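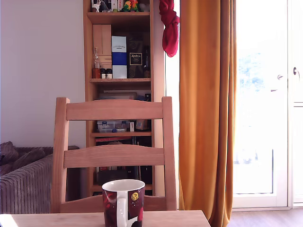 Khrystyna Kobzar started teaching robots by hand three years ago, and she still thinks the hardest part of the job is deciding what a task is. She works for Talmont, a small firm in Sukcombe that records people guiding robot arms through household jobs and turns the recordings into training data. The pouring job she has been on since January sounds simple on paper: pick up a small cup, bring it to a mug, tip it, put it back. She prefers to do it in an ordinary room. A printed mug on a wooden table, with a chair pushed up behind it and a bright glazed door off to one side, gives the arm's cameras far more to sort out than a grey bench would.

"The arm has to learn which parts matter," she said when we spoke on Saturday, November 2, 2024. "The mug matters. The bookshelf doesn't. I know that, and the only way I can pass it on is by doing the job over and over while the light changes and the things on the shelf stay where they are."

Talmont uses two ways of showing. In the first, the operator takes hold of the arm and moves it through the job directly. In the second, the operator holds a smaller copy of the arm, called the leader, and the working arm follows. Kobzar learned the first way and switched to the second within a couple of months.
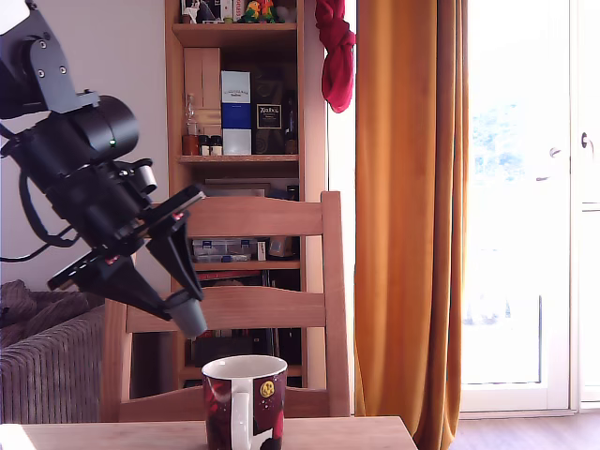

"When you push the arm yourself, your hands end up in the recording," she said. "Then the robot learns from pictures that have hands in them, and when it works on its own the hands are gone. With the leader I can sit back a bit. You do lose the feel, though. If the fingers touch the rim of a mug I don't feel it, I see it, and by then it's happened."

Her colleague Jianguo Luo looks after the software, which the team calls Su. It stores the joint positions and the camera views together so they can be played back side by side. He said most new operators move too fast on the way to the cup and then stop dead once they have it.

"They're thinking," Luo said. "That's fine for a person, but the pause gets recorded. The robot learns to stop there as well, and it doesn't have anything to think about. I ask people to practise the whole movement before we save any of it."

The current set holds 3119 demonstrations. An episode is cut off at 60 seconds, and anything longer is thrown out and done again. Kobzar said the limit annoyed her at first, then she stopped noticing it.
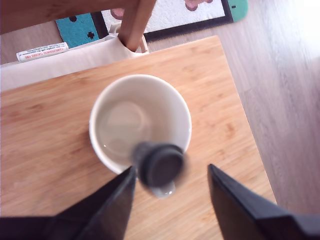 What makes pouring harder to show than picking something up?

"The angle," Kobzar said. "With picking up, you've got it or you haven't. With pouring, a few degrees changes everything, and it changes again as the cup empties. You have to keep turning your wrist, slowly, and keep the lip of the cup over the mug the whole time. A person looks at the stream and adjusts. I'm doing that through a second arm, so I'm always a little behind."

She keeps the spills. Luo would like them labelled and set aside, and the two of them have argued over it. His view is that a spill teaches the robot to spill. Hers is that the few seconds after a bad start, when the operator brings the cup back over the mug, are the most useful part of the recording. They have settled on keeping the ones where the operator recovers and dropping the rest.

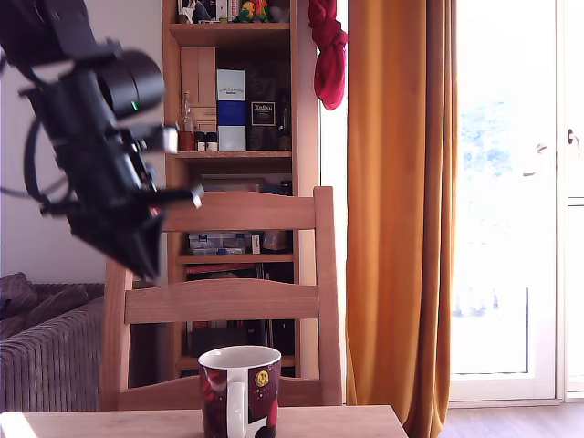 The other disagreement was over the starting position. Luo wanted every episode to begin from the same pose, which makes the data tidy. Kobzar now starts from 9 different poses and changes them between sessions. In an early test the arm had been nudged a few centimetres before it was switched on, and it reached for a spot beside the cup, closed on nothing and carried on with the pour.

"It did a lovely pour," she said. "There was no cup in it."

Talmont plans to send a second operator, Shufen Fan, to Wustemberg to record the same job with different mugs and different furniture. Fan is left-handed, and Kobzar is curious whether that will show up in the paths the arm takes. She has asked for the first batch before anyone cleans it up.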